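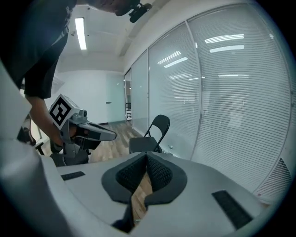
According to the club's captain, the hardest part of teaching a robot to pick something up is finding out how badly you do it yourself. She has been at it since November, when the robotics club at Hatham was handed a shelf in a cupboard and a budget of £572, and she now watches people drink tea with what she calls "professional disappointment".

The club is entered for the Ustovgate Challenge, in which student teams teach a machine to clear a table. Most of the work is done with hand-held grippers. A student closes the fingers on a cup, moves it, lets go, and does it again. The recordings become the lessons. The target is 300 good ones for each task, and on the day I visited they had 200 for the cup and 5 for the spoon.

"The spoon is a personal enemy," says the team's second-year programmer. "It lies flat. It has no sides. I've started eating soup out of a mug."

I ask what makes a recording bad. Hesitating, apparently, and talking to the cup, which does no harm to the data but upsets the others. One member was found to be doing a small flourish at the end of every placement. The model learnt the flourish before it learnt the placement, and for a fortnight their entry, known as Zusmont, waved graciously over things it had failed to move.

"We kept that version," the captain admits. "It's on the drive under 'butler'."

Their tutor, who teaches mechanics in the Haddad building and claims to supervise from a distance, thinks the students have learnt more from the fingertips than from any of his lectures. They have changed the pads twice. The first lot were too stiff and the second came off in the jam.

Was there meant to be jam?

"It's in the rules," says the programmer. "Page four. There's a jar, with a lid on. We haven't told the first-years yet."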